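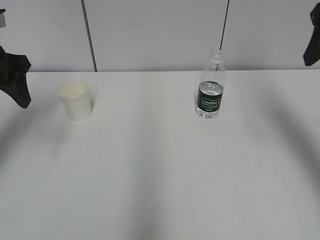 Jetamcombe Robotics Short Course
Handout 4: Comparing grippers on soft and see-through things

Welcome back! This is the session I look forward to most, as you finally get to put two sets of fingers side by side and argue about them. We use the Gestix pair and the Damgaard pair, both driven from the Nenden controller.

The task is a pour from bottle to cup. It sounds simple until you try it. A paper cup gives way at a force that a part-full bottle barely notices, so one closing setting will not do for both hands. Clear plastic is lovely for another reason: the depth camera often sees straight through it, and you get to watch your height estimate wander all over the place.

What to do

Start with the left arm and the cup. Close in small steps and stop as soon as the cup lifts without slipping. Write down the setting. Then do the same on the right with the bottle, gripping at the label first and then higher up, above the water line. Try to guess which grip will tilt more cleanly before you run it.

Each group makes 9 attempts per gripper pair. Log every one, spills included (the spills are the best part of the data). Keep the same fill level throughout, or your two sets can't be compared.

For the write-up

Give the closing setting for each object, the number of clean pours, and one plot of finger force against time. Two pages is plenty. If your left and right arms disagree on table height, redo the calibration before you blame the fingers.

Logs go in the box outside room 905 by the end of April.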